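Accueil – Forum – Entretien du linge – Maison – Rechercher – Connexion

Peluches blanches sur un sweat bleu clair à bord marine, et pliage qui ne tient pas

Publié par Brestach le 16/1/23

Bonjour à tous,

Je plie mon linge sur la table de la salle à manger, et j'ai deux soucis avec les hauts en molleton. Le premier, ce sont des petites peluches blanches qui se déposent partout, sur le tissu et sur le bois. Je lave à 30, je sèche sur étendoir, et j'en retrouve quand même à chaque lessive depuis octobre. Le second, c'est le bord marine : le biais roule sur lui-même dès que je pose le vêtement, et une fois plié j'ai un bourrelet au milieu de la pile.

J'ai aussi peur que le marine finisse par déteindre sur le bleu clair. Est-ce qu'il faut repasser le bord avant de plier ? Je n'ai pas de sèche-linge et je n'ai pas envie d'en acheter un.

Merci d'avance.

3 réponses – Trier par date

Adar

Pour les peluches, regarde ce que tu laves avec. Chez moi c'étaient les serviettes éponge. Depuis que je les lave à part, je n'ai presque plus rien. Vérifie aussi les poches, un mouchoir en papier oublié suffit à en mettre sur toute une machine. Nettoie le filtre de la pompe tant que tu y es.

Pour le bord je ne sais pas, je mets tout sur cintre.

Afiq Khoo

D'accord avec Adar pour les serviettes. Pour le pliage, je procède comme ceci et les piles tiennent correctement :

1. Passer un chiffon microfibre humide sur la table, puis la laisser sécher. Sinon, ce qui traîne sur le bois se retrouve sur le tissu au moment où on lisse.

2. Secouer le vêtement deux ou trois fois, à l'envers, loin de la table.

3. Le poser à plat et s'occuper du bord en premier. On le déroule entre le pouce et l'index, en partant d'un coin, sans tirer. Si on tire, il gondole. Les coins sont le plus pénible, le tissu clair repart en dessous et entraîne le biais foncé avec lui.

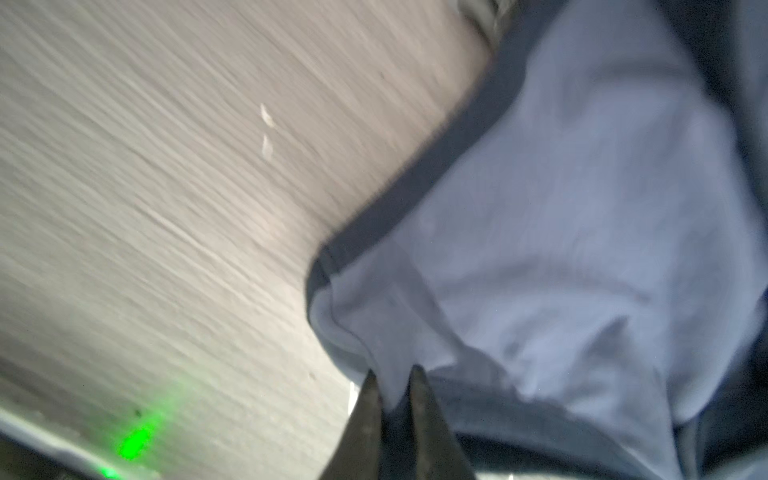 4. Lisser le milieu avec le plat de la main, du centre vers les côtés, puis rabattre les manches et plier en 3 dans la hauteur. Le bord doit finir à l'intérieur.

Le fer n'est utile que si le biais a séché roulé. Dans ce cas, sur l'envers, à température moyenne, avec une pattemouille. Pour la couleur, fais un essai : un coton blanc humide pressé sur le marine pendant 10 minutes. S'il reste blanc, tu peux continuer à 30 sans lingette. S'il se teinte, lave le vêtement seul à froid et sors-le du tambour dès la fin du cycle – c'est en restant mouillé en boule qu'il risque le plus de se tacher.

Dundo

moi j'achète plus de bicolore, problème réglé. sinon rouleau adhésif pour les peluches

Brestach

Merci. Je lavais bien les serviettes avec, je vais séparer. J'essaierai le coton blanc ce soir.

Sujet vu 1126 fois

Nous contacter – Mentions légales – © Forum Entretien du linge – Haut de page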